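A Morning at the Lomstead Kitchen Lab

Posted Feb 24, 2021

I spent a morning at the Lomstead lab, where a small team has been working on household robots for the past two years. The visit was set up to go over the results of Plovon, their method for teaching a two-armed robot to handle kitchen jobs from recorded human control.

The group started with a short talk in the meeting room. The basic problem is easy to state. A robot trained on recordings from one kitchen does fairly well in that kitchen and badly in the next one. Plovon tries to fix this by splitting each job into short stages and training on each stage separately. The robot then picks which stage it is in from its camera views, several times a second, and can go back a stage if something slips.

The training set had 2,135 recordings when it was closed in December. Each one is a full run of a job, such as loading a rack or opening a door, done by an operator steering both arms. Cleaning up the recordings took longer than making them. Runs with long pauses were cut down, and runs where the operator changed their mind halfway were thrown out.

On the door-opening test, the older method finished 70 percent of its runs. With stages, the figure went up to 90 percent. The gain on dishes was smaller. Bowls are still hard — a smooth rim leaves the fingers very little to hold — and the team said so plainly. They also showed a chart of failures, most of which came in the last few inches before contact.

That is where the wrist cameras come in. The head view gives the layout of the counter and appliances, but an arm can block the very thing it is reaching for. Talukder, the software that lines up the views, was built in-house and has been rewritten 3 times. Prukance supplied the computers used for training.

After the talk we moved to the test kitchen and stood behind a line of tape on the floor. There was time for a few questions about cost, which got short answers, and about noise, which got longer ones.

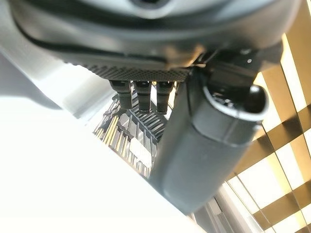
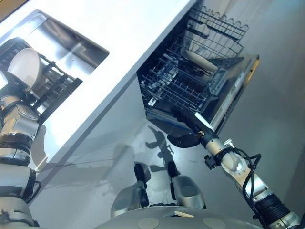 First picture, a view from the robot's wrist; second, the head view, with one arm at the sink and the other at the dishwasher door.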